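Laundry automation at Wundley

200 shares | 20 comments

Laundry automation at Wundley is the name most of us give to the changeover of the wash room at Wundley, a residential care home and respite centre, from hand loading to loading by robot arm. I've worked in that wash room long enough to remember when the only automatic thing in it was the door. When the people who keep these pages asked for an entry on it, I said I'd have a go, so what follows is part history and part me.

Background

Wundley does all its own washing on site. That means sheets and towels, residents' clothes, kitchen cloths, and a surprising amount of soft stuff from the respite rooms: cushions, throws, teddies, slippers with ears on them. Before the change, there were two of us on a shift and we did the lot by hand. You bent down to the basket, you stood up, you bent down to the drum, you stood up. In the busiest May I worked there we put through 2385 loads, and my lower back could tell you about every one of them.

The arm came from a small outfit called Dostska, and the software that tells it what to do is called Tivov. We say "Tivov's stuck" or "Tivov's having a think" as if it's the whole machine, which drives the Dostska people up the wall. Danang Hidayat did the installation and then stayed on for weeks, sitting on an upturned crate with a laptop on his knees and eating all our biscuits (he did replace them, eventually, with better ones).

How the work is done

The basic job is moving things from a basket into a front loader. A basket goes on the floor near the machine, the arm reaches down with its two-fingered gripper, takes hold of something, lifts it and carries it to the drum. Flat cotton is the easy end of it. Plush things are harder than you'd think! The fingers close on the pile and come away with hardly anything, so Tivov has to go in deeper and try again. Care tags are handy for us humans but a bit of a nuisance for the arm, which in the early days would quite happily try to pick up a whole bathrobe by the label.
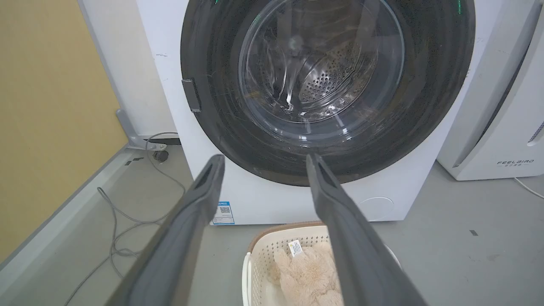
Gripper open at the front loader, with a fluffy beige item waiting in the basket. 

Doors were the next headache. The arm can open one, but it's slow, and for the first stretch we did all the doors ourselves and pressed start as well. These days it does the doors on the night run and we do them in the daytime, mostly out of impatience. Detergent is still ours. So is checking pockets, and I can't see that changing, given what I've pulled out of cardigans over the years: hearing aids, half a scone, a set of keys to a caravan sold in another century.

Where you put the basket matters a great deal. Too far back and the arm has to fold itself up like a deck chair, and too close and there's no room to swing the door. Danang put tape down on the floor for us at first, and it peeled up within the month, so we learned to judge it by eye. New starters get it wrong for a week or so and then stop thinking about it.

What changed for staff

I'll be straight, we were worried. Aurelio Miranda, who'd been on the wash longer than I had, asked at the very first meeting whether there'd still be two people on a shift, and the answer he got was mostly a lot of nodding. We did keep two. What changed was where we stood. Loading used to eat most of a morning, and now I spend that time on sorting, mending and taking the clothes back to people's rooms myself, which used to be a trolley left in the corridor. I like that part best. You find out that Mrs So-and-so wants her blouses on the left because that's the arm she can reach with.

Aurelio liked it less, at least to begin with. He said he missed having something to do with his hands and that watching a machine pick up a towel was like watching someone else stir your tea. He moved over to mending full time and has since made it his own little kingdom, with a button drawer you need permission to open.

The sore backs have eased off, mine included. On the other side of the ledger, the room is noisier, there are more cables to step over, and you get interrupted. A stuck arm beeps until somebody comes, and it doesn't care if you've got a mouthful of pins. Night staff had the worst of this, and after a fair bit of grumbling the beep was swapped for a message on the ward phone.

Pay was argued over as well. Minding the arm was treated as part of the old job for the first year, and then a small allowance came in for anyone who'd done the Dostska training. It should have been there from the start, in my view.

Other sites

Zabala, our sister home up the coast, got the same setup after us and did it differently, with one person minding the arm all shift and the other doing everything else. They've tried swapping halfway through the day and the last I heard they were still arguing about it.

Page last edited May 4, 2024

200 shares | 20 comments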